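Dulent results software: six months in a small clinic lab

I look after the testing room at a small clinic, which mostly means I'm the one who gets shouted at when a result goes missing. We used to write everything in a big ledger and then type it up at the end of the day (yes, really). So when Wolum offered us a trial of Dulent, their program for pulling results off the analysers and sending them on to the district office, I said yes before they'd finished the sentence!

Setting up took a morning. You plug a little box called the Nukano into the analyser, give it a name, and it turns up in the list on your computer. Mine didn't turn up the first time, and I spent far too long on the phone before we found I'd typed the name with a space in it. The manual could do with mentioning that. 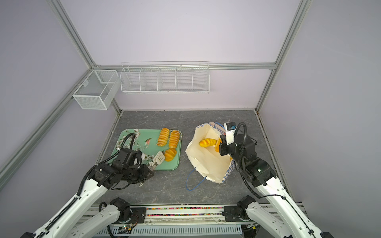
Once it was going, though, I loved it. We put through 262 results in the first month and only had to fix 11 by hand, nearly all of them patient numbers I'd keyed in wrong myself. The search is quick and the printouts are clear, and the doctors have stopped ringing down to ask if things are ready.

Now for the grumbles. The licence covers 500 results a month, and after that you pay extra for each one, so a bigger place should do its sums first. The monthly report comes out as one enormous table with 67 columns (I use six of them). And it logs you out every time you go and make a cup of tea.

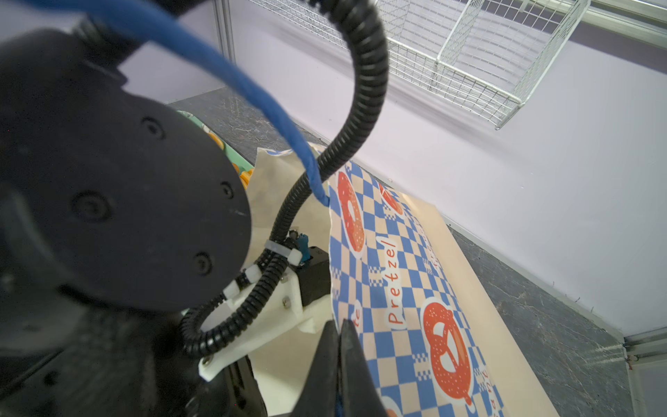
Support is good in the mornings and slow after three in the afternoon. I did look at Bautista as well, and their screens are prettier, but it wouldn't talk to our older analyser and that settled it for me.

Four stars from me. They'd get the fifth for letting me hide those columns.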